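Finish for a light wood desk top, oil or poly?

btierney
Feb 7, 2021
I want to refinish a pale wood table top and keep it from going yellow. The guy at Ó Néill sold me on Olura hard oil but I've read it ambers. I have 400 grit paper and two free evenings. Color and sheen I'm after:
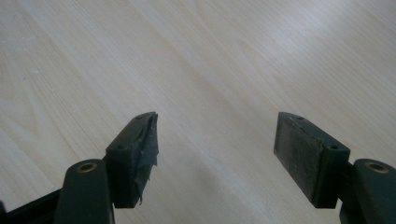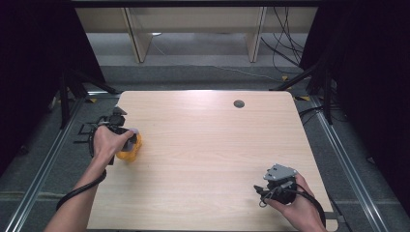

The light top, both pics

ghazal_k
Any oil will warm it up some. I'd use a water-based poly. Viduvier matte is what I put on my desk in August and it's still pale.

Zostis833
Disagree. Poly looks fine until you scratch it, then you're sanding the whole top. Oil you can patch in one spot.

ghazal_k
I've had two kids doing homework on mine and no scratches yet. Oil needs a new coat every year.

Zostis833
Takes ten minutes with a rag.

btierney
Is 400 too fine before oil?

Zostis833
Yes, stop at 220 or it won't soak in.

ghazal_k
Same for poly. Save the 400 for between coats. And try both on the underside first.

btierney
OK, will do test patches of each this week.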